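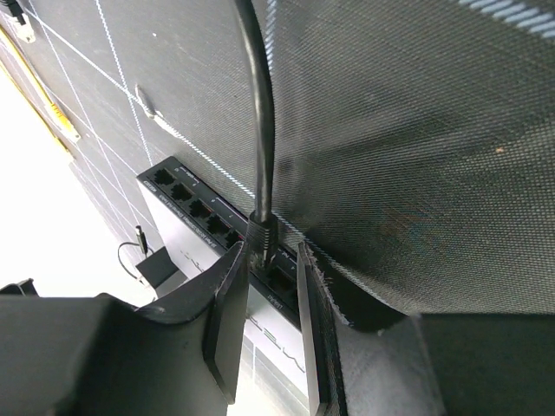
Fletus has stopped overnight running of its automated cable-handling cells after a gripper at the company's Kilton site failed to let go of a network cable and dragged a switch off its bench. No one was hurt. The fault happened in April, shortly before 5 a.m., with the cell running unattended, and the company gave details this week to customers who use the same equipment. The work in the cell is simple to describe: a two-fingered gripper puts a network cable into a port on a compact switch, lets go, backs away, and later returns to pull the plug out again. With the cable running down through the gap between the two black fingers and a row of open ports right beside it, there is not much room for a mistake in either direction.

The cell at Kilton is used to test how well ports and plugs hold up to repeated use. According to Valentin Guillot, who manages the site, the arm had finished an insertion and was told to open its fingers and retreat. The controller recorded the fingers as open. They had moved only part of the way, and one of them was still pressing on the cable boot when the arm pulled back.

The plug stayed latched in the port, as it is meant to. The switch was pulled across the work surface and over the edge, where it hung from the cable until the arm reached the end of its move. The arm then started its next cycle with the switch still attached.

It ran that way for 17 minutes. The cell was stopped by Tiburcio Escobedo, a night technician, who heard something knocking against the guard while he was working in the next bay. He pressed the emergency stop and cut power to the bench before opening the door.

"The screen was green," Escobedo said. "As far as the system knew, it was having a good night."

The switch had a cracked housing and two ruined ports. A power supply was also damaged when its lead was torn out. Fletus put the cost of the parts at less than that of the lost test run, which has to be started over.

The company says the cause was a worn coupling inside the gripper. The position sensor sits on the motor side of the coupling, so when the coupling slipped, the sensor kept reporting the position the fingers should have reached. A force limit on the arm should have caught the problem anyway. That limit had been raised in February because the cell kept stopping on stiff cables, and it was never set back.

Vendula Lukáč, who led the review for Fletus, said the second point worried her more than the first.

"Couplings wear out. We know that and we replace them," she said. "The force limit was changed at the bench by someone trying to get through a shift, and there was no record of it outside the controller. We only found it by comparing settings with another cell."

The coupling is supposed to be replaced every 2,000 hours. The one that failed was within that limit, but Lukáč said the figure was worked out for a lighter gripper and was carried over when the cells were rebuilt last year. Fletus has now cut the interval in half while it tests worn parts from its other machines.

The gripper is made by Texier, which supplies the same model to several other users. Lionel Royer, the firm's service manager, said Texier had received the failed coupling and agreed with the finding. He said the company would offer a version with a second sensor mounted at the fingers, but could not give a date. Until then, Texier is advising users to add a short pause and a low-force pull after each release, and to stop the arm if it feels any resistance.

Owners can check for wear by switching off power, following the lockout steps in the manual, and moving the fingers by hand. Any play between the fingers and the motor means the coupling should be changed before the gripper is used again.

Fletus has 6 of the cells at Kilton and another at Fadura. All have had their force limits reset, and the setting now needs a supervisor's login. Benches are also being fitted with clamps for the device under test - until now most switches were simply set down on the work surface and held by light stops.

Hugo Lacroix, a safety representative at Kilton, said staff had asked for clamps before. He also wants the guard doors looked at. The door on the affected cell stayed shut, but he said the latch was scratched where the switch had been striking it.

"It's a small box, but it was swinging at the end of an arm," Lacroix said. "I'd want to know what that latch can take before we run at night again."

Daytime work restarted after four days with a technician present at all times. Night running remains suspended at both sites, and Guillot said it would stay that way until the door latches have been tested and the release check has run for a month without a missed fault. Customers with test runs booked at Kilton have been told to expect delays of up to 7 weeks.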